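Markumlow Centre, Household and Workplace Studies
Unit 5: Sorting and Nesting of Open Vessels
Course handout, revised September 18, 2023
Tutor: Mitali Munshi

5.1 Scope

This unit deals with open vessels that have no lid and no handle: mixing bowls, serving bowls and small dishes. Lidded containers were covered in Unit 4 and are not repeated. Read the section on rim and base diameters in the Husteck workbook before the practical.

5.2 Terms

Rim diameter: the widest outside measurement at the top of the bowl.
Base diameter: the outside measurement of the flat part on which the bowl stands.
Nest: two or more bowls placed one inside another, all facing upward.
Seat: the point at which an inner bowl comes to rest in an outer one. A bowl may seat on the base or on the wall.
Spread: the arrangement of bowls on the work surface before nesting begins.

Two bowls of equal rim diameter can still nest if the wall slopes enough. The inner bowl then seats on the wall and stands proud of the outer rim. The Arabzadeh method calls this a high seat and records it separately.

5.3 The work surface

Use a square table covered with a plain, dark cloth. Green is the usual choice in this unit. A cloth stops plastic bowls from sliding when one is pressed into another, and a dark ground makes the rims easy to pick out. Pull the cloth flat before setting anything down. Keep the largest bowls to one side of the table and leave gaps wide enough for a bowl to be lifted without touching its neighbour.

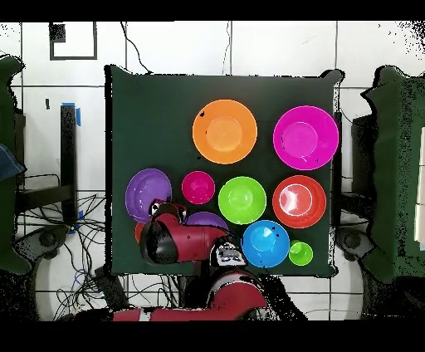
Colour is not a guide to size. Plastic bowls are often sold in mixed sets in which the same colour appears in more than one diameter, and students who sort by colour first normally have to begin again. Sort by rim diameter and treat colour only as a label for the record sheet. Where a colour occurs twice, write "large" or "small" beside it.

5.4 Procedure

1. Check each bowl for an existing inner bowl. A pale ring inside the rim may be a second bowl or only glare from the lights. Tilt the bowl to find out.
2. Separate any nests found in step 1.
3. Set all bowls upright. A tilted bowl gives a false reading.
4. Measure the rim diameter and enter it on the Zornura sheet.
5. Nest from the largest downward, one bowl at a time.
6. Note each seat as base or wall.

The time allowed is 14 minutes, with a further 5 for the record sheet. Do not force a bowl that binds on the wall. Lift it, turn it a quarter and try once more, then enter it as "bound".

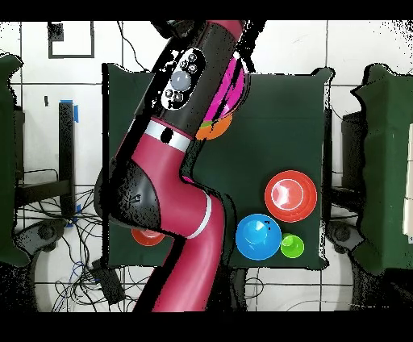 5.5 Common faults

Binding. Usually caused by an inner bowl entering at an angle. Lower it level.
Skipped size. A gap of more than 20 mm between successive rims. Look for the missing bowl on the table before closing the sheet.
Leaning nest. One inner bowl has a high seat on one side only. Take the nest apart down to that bowl and reseat it.

5.6 Before the next session

Complete questions 1 to 6 in the workbook. Students who missed the July practical should bring their Unit 4 sheets as well. Record sheets are to be handed in on paper, with the bowl colours written out in full.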